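Pemden 遥操作采集套件使用评测:攒示范数据终于不那么磨人了

发表于 8月13日
分类:工具评测 / 仿真 / 模仿学习

先说结论:我很喜欢它。七月初装上,到现在几乎天天开着,已经攒下266条能用的示范,手腕没废,人也没烦。对一个以前录半小时就想关电脑的人来说,这个变化挺大的!

Pemden 是一套在仿真房间里遥控双臂机器人、顺手把整个过程录下来的软件,配一对手持控制器。房间和家具来自另外安装的场景包,我用的是 Trudovgate,室内场景,材质大胆得有点过头,后面会讲。我们这边的项目叫 Allent,想让策略学会在没见过的屋子里找东西、靠近、伸手,所以数据里房间越杂越好,动作倒不必多漂亮。

安装

安装包不小,装起来倒省心。驱动、录制端、回放端是三个独立的程序,启动器会按顺序拉起来,不用自己记谁先谁后。控制器配对我只失败过一次,是我把左右手拿反了,界面上两个图标灰着,我还对着它骂了半天。

场景包要手动放进目录再刷新,这一步文档写得含糊,路径里不能有空格,有空格的话列表会静悄悄地空着,连个提示都不给。希望下一版能补一条报错。

第一次进房间会编译着色器,等的时间够泡一杯茶。之后切换房间就快多了,几秒的事。

手感

这是我最想夸的部分。以前用过的几套遥操作,手一动,画面里的机械臂要么慢半拍,要么突然追上来,录出来的轨迹全是小抖动,训练的时候策略把抖动也一并学了去。Pemden 的跟手程度好得多,慢速移动尤其稳,夹爪开合跟着扳机的行程走,可以只合一点点,停在那里想一想再继续。

它还有个“离合”键,按住以后手可以挪回舒服的位置,机械臂原地不动。听着普通,用起来简直离不开(我现在用别的软件也老去找这个键)。离合期间的静止段默认会录进去,设置里能勾选自动剪掉,我建议一开始就勾上,不然数据里会多出一大堆发呆。

底盘移动和手臂控制分在两个摇杆上,一边走一边伸手也做得到,就是要练。我头两天经常走着走着把手臂撞到墙上,后来学会先停稳再抬手,成功率立刻上去了,动作也干净。

有一点要提醒个子小、手也小的朋友:控制器偏重,握久了虎口发酸。我现在每录完一小段就放下来甩甩手。

录制与标注

录制用一个按键开始,一个按键结束,还有一个按键表示“这条不要了”。第三个键太重要了!以前我要等录完再去列表里翻哪条是废的,常常翻错。现在手一滑,按一下,当场作废,继续下一条,心情都不受影响。

每条结束时会弹出一个小面板,让你选成功、失败或者部分完成,还能敲一句备注。备注支持快捷短语,我预设了“没够着”“碰到家具”“中途换手”这几句,点一下就行。失败的我也留着,单独放一个文件夹,做恢复动作的时候用得上。

任务指令可以先写成一个列表,软件随机抽给你看,省得人总挑顺手的做。我给这个列表写了100条短句,故意混进一些口语化的说法,比如“往洗手台那边去一下”。抽到这种句子的时候人会下意识换一种走法,数据一下子就有了变化,这个效果我原本没料到。

镜头方面,机身上的和腕部的可以同时录,时间戳对得很齐。我拿回放端逐帧核对过几条,没见到错位。深度图是可选的,打开以后文件会大不少,硬盘紧的话先别开。

Trudovgate 场景包

单独说说它。好处是房间真的很不一样,墙、地、天花板的材质随机搭配,出来的组合有时候像谁把颜料店打翻了。我一开始看得直乐,觉得哪有人家装修成这样,后来发现策略训练下来对颜色没那么挑剔了,换到一间素净的屋子里也还能走到该去的地方。

坏处是有些纹理在斜着看的时候会糊,边缘偶尔有锯齿。对训练影响不大,可是人盯久了眼睛累,我把显示器亮度调低了些。另外家具的碰撞体有时比看上去大一圈,手还没贴上去就推不动了,碰到这种房间我就直接跳过。

随机种子会写进每条数据的元信息,想复现同一间屋子把种子填回去就好。这个功能拯救过我一次:有一条示范特别好,偏偏文件损坏,我用同一个种子重新录了一遍,位置摆设都一样。

官方的说明里建议每间屋子多录几条再换。我试下来更喜欢每间6条,再多我就开始背路线了,手比脑子先动,录出来的东西条条一个样。

和 Ngubane 的比较

之前我用的是 Ngubane 那套桌面采集工具,两边都算熟,简单比一比。

Ngubane 的优点是轻,笔记本上就能跑,脚本接口也干净,想批量改个参数很方便。它的回放界面到现在我还觉得是最顺眼的,时间轴可以按夹爪开合自动分段,Pemden 没有这个,我很眼馋。

可是一说到录,我就不想回去了。Ngubane 的键鼠操作让每个动作都像搭积木,先平移,再旋转,再下降,录出来的轨迹棱角分明,看着就不像手做的。Pemden 录的则是一条连着的弧线,走偏了会自己拐回来,这种小修正正是我想要的东西。

价格上 Pemden 贵一截,主要贵在控制器。要是只做固定桌面上的抓放,Ngubane 足够了。要移动底盘、要双臂、要整间屋子,我会毫不犹豫选 Pemden。

不太满意的地方

导出格式只有两种,没有我们组里常用的那一种,我写了个转换脚本,200行不到,能用,但这活儿本来不该我干。

软件更新会重置快捷键。已经中招两回了,请一定先备份配置文件。

回放端的搜索只认备注的开头几个字,中间的词搜不到,所以我现在写备注都把关键词放在最前面,习惯以后倒也整齐。

还有声音。每次开始录制它都会“叮”一下,音量单独在一个很深的菜单里,我找了好久。晚上家里人睡了以后这一声格外响。

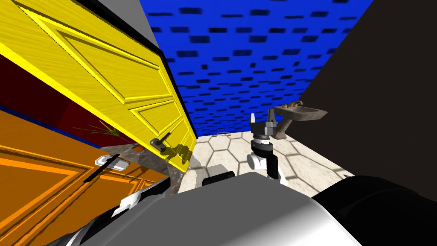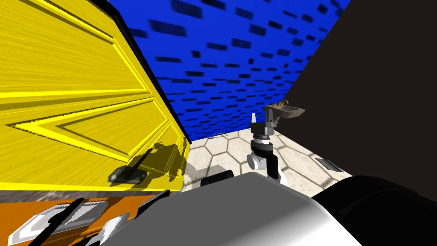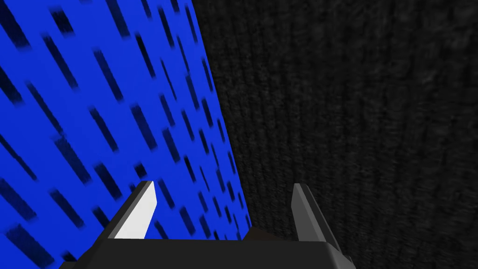
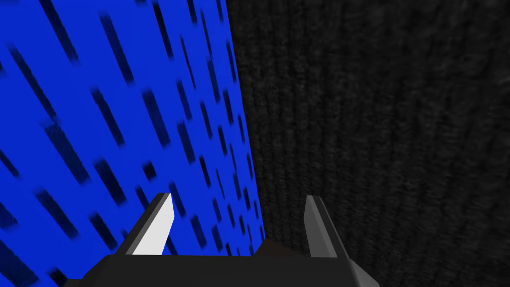

挑数据是我花时间最多的一步,Pemden 的筛选面板在这件事上帮了大忙。它能按镜头并排铺开缩略图,我一般先看机身镜头,再看腕部镜头,拿不准的点进去拖一遍。机身镜头信息多,像第一张,夹爪和后面的洗手盆、六边形地砖都在画面里,任务做到哪儿大致有数。腕部镜头就要小心了,第三、第四张里夹爪张着,中间什么也没夹,左边一大片带深色条纹的蓝,右边一大片深色粗纹,单看这样的画面很难判断手在往哪儿去。这类片段我不删,给它们打上“近处无目标”的标签,训练时降低采样比例,让策略多依靠另一路镜头。标签可以框选以后一次打完,撤销也灵,我有一回手快把整屏都标错了,按一下就退回来了。

筛完以后可以导出一份清单,里面有每条的种子、时长、结果和标签。我把清单和数据放在一起存,训练脚本直接读清单,不去碰原始文件夹,这样哪怕后来又补录,也不会把上一轮实验的输入弄乱。

最后给准备入手的朋友留几句设置上的建议。平移灵敏度调到默认值往下两格,旋转保持默认。自动剪静止段打开。腕部镜头的曝光锁定也打开,默认是自动的,经过深色墙面时画面会突然变亮。自动保存间隔调短,我这边遇到过一次崩溃,丢的只有正在录的那一条。

接下来我打算试试它的双人模式,一个人管底盘,一个人管手臂。控制器还得再买一对,钱包有点疼,等到货了我再来更新。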